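About us

Hello, and come in! I'm Ruth Londoño, and I run Parnon, a small lending library and reading room for crime fiction in Hunbridge. We lend thrillers, mysteries, police procedurals, spy stories and anything else with a body, a theft or a bad decision in the first chapter. We also run two reading groups and a short story course, and we put out a little newsletter that is always later than I say it will be.

How it started

I used to teach English at a secondary school, and every summer I'd promise myself I'd finally read the big serious novels on my shelf. Every summer I read crime instead. I'd start in July with good intentions and by the second week I'd be lying on the sofa with a paperback about a bank job, eating toast. When I left teaching I had some 400 crime novels in the spare bedroom, stacked two deep, and my sister told me I could have the books or a guest who visited at Christmas.

So I started lending them out. First to neighbours, then to friends of neighbours, then to a man who rang the bell and asked if I was "the murder lady". I wrote the loans in a school exercise book (I still have it, and yes, two of you still owe me a book). After a while it was silly to keep doing it from my hallway, and I took the lease on the old wool shop on Asto Lane.

The name comes from the villain in the first story I ever finished writing. It was a terrible story. Parnon was a jewel thief who explained everything he was doing out loud, to himself, for eleven pages. I liked the sound of him though, and it looked nice on the sign.

What we have

At the last stock check there were 789 books on the shelves. We're strongest on American crime from the fifties to the eighties, the sort of slim paperback where people talk fast and make awful choices about money. There's a good run of British police novels too, and a growing section of crime in translation, which takes up the whole of the wall by the window. I've been buying a lot of Argentine and Italian books lately and I'd love more people to try them!

Westerns have crept in as well. I didn't plan that. A lot of the writers I love got going with westerns when the magazines were still paying for them, and once I'd bought one or two I wanted to see where the rest of the dialogue came from. They're on the low shelf under the spy novels. If you think you don't like westerns, take a short one home and see how you get on.

We don't do true crime. People ask quite often, and I don't mind being asked, but it isn't what I know about and the town library on the high street has plenty.

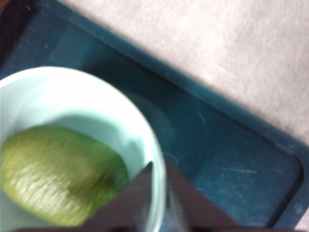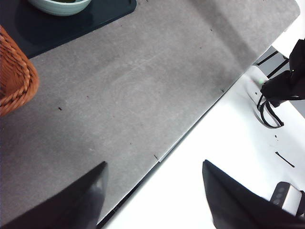 Rounded bowl rim, first picture; soft grey mat, second picture.

The reading groups

There are two, and they're quite different. The early group meets at 5.30 and reads one book a month, usually something older. It's friendly and a bit argumentative. We spent a whole evening in April on whether a narrator who lies to you on page one has cheated, and I went home with a sore throat.

The late group starts at 8 and is for people who want to read a writer all the way through, in order, good books and bad. It's slower going, but you notice things. You see somebody work out that they can leave the weather alone. You see them write a minor character they obviously enjoyed too much, and then there he is again three books later with his own plot. We're in the middle of a very long series at the moment, so if you'd like to join, have a word with me first and I'll tell you where to pick it up.

Neither group costs anything if you're a member. You don't have to have finished the book, but please don't complain about hearing the ending!

The Alvarado course

This is the bit I'm proudest of. The Alvarado course is a short story course for people who've never finished one, and it's named after the upstairs room, which was named after the dance teacher who had it before the wool shop did. It runs over six evenings. I teach most of it myself.

We spend most of the time on how people talk. I'm a bore on the subject, I know, but I do think you can fix a great deal in a flat story by listening to what the characters say and cutting the half of it that they're only saying for the reader's benefit. So we read scenes aloud. We swap parts. We take out all the adverbs and then put one back in if somebody really misses it. By the end everyone has a finished story of 3 or 4 pages, and we print them together in a stapled booklet that goes on the shelves with everything else. The booklets get borrowed too — more than some of the hardbacks.

I keep the groups small so there's time for everybody's work. If it's full when you write, I'll put you on the list for the next one.

Joining

Membership is for the year and you can have up to four books out at once. Loans are for a month and you can renew by email, by phone or by shouting through the door. I don't charge fines. I do send a postcard after the second month, and the wording of the postcard gets firmer as the year goes on.

If you only want to sit and read, you don't need to join at all. There are chairs by the window and two upstairs, and the one with the wooden arms is much better than it looks. Dogs are fine as long as they get on with other dogs.

Giving us books

Yes please, within reason! Paperbacks in readable condition are best. I'm always after older American titles, anything translated, and the middle volumes of series, which seem to vanish from the face of the earth. I can't take encyclopaedias or magazines, and I've got more copies of certain airport thrillers than I could ever lend. Drop me a line before you load up the car and I'll tell you what I can use.

Finding us

We're on Asto Lane in Hunbridge, between the shoe repairer and the dentist. Parking is awful on market mornings, so come by bus or walk up from the station if you can. The front door sticks in wet weather — give it a good push at the bottom. Opening hours are on the contact page, and if I've had to close early there'll be a note in the window saying when I'll be back.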